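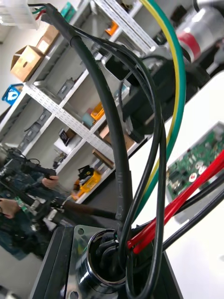 Ticket: Label printer drops offline after idle
Site: Busmont warehouse, packing desk
Opened: 2021-01-06
Priority: normal
Status: closed, workaround in place

Reported problem
The label printer at the packing desk stops taking jobs after a quiet spell. Jobs sent from the Plovitz order client sit in the queue with status "Sending" and never print. Turning the printer off and on clears it. The other label printer, on the returns desk, is the same model and does not do this.

Environment
Printer on wired network, address handed out by DHCP. Print server is a virtual machine at the Briltska office. Queue set up by IP address. Client version is the October release on all desks.

Log

Entry 1
Checked the printer from the server while it was in the failed state. No reply to ping. Link light on at both the switch and the printer. Replaced the patch cable anyway. Failed again over lunch.

Entry 2
Moved the printer to another switch port. Same result. Switch shows no errors on either port. Put it back on the original port so the labels match the patch sheet.

Entry 3
Compared settings pages from both printers. Firmware is the same. Differences found:
Sleep timer: 60 minutes on packing, off on returns.
Address: DHCP on packing, static on returns.
Energy saving Ethernet: on for packing, off for returns.

Entry 4
Turned off energy saving Ethernet only. Left the printer alone until it went to sleep. Ping failed as before. Setting left off.

Entry 5
Looked at the DHCP server. The scope for the packing area had its lease time cut during the Piątek migration and was never put back. The lease runs out while the printer is asleep. The printer does not renew in sleep and does not ask again on wake — it keeps showing the old address on its panel but will not answer on it. That panel reading is what made this look like a cable fault.

Entry 6
Set a reservation for the printer and restored the lease time on the scope. Set the sleep timer to off. Restarted the printer and sent a test batch of 23 labels. All printed. Left idle overnight, sent one label in the morning, printed at once.

Entry 7
Cleared over 2000 stale jobs from the server queue. Most were retries from the client, which resends without limit when it gets no answer. Raised separately with Plovitz support.

Resolution
Reservation added, lease time restored, sleep off. The firmware fault in sleep mode is still there. If the printer is reset to factory settings, the sleep timer comes back on and has to be turned off again under Settings, System, Power.

Follow-up
Check the other 2 scopes moved in the same migration for the short lease time. Returns desk printer needs no change.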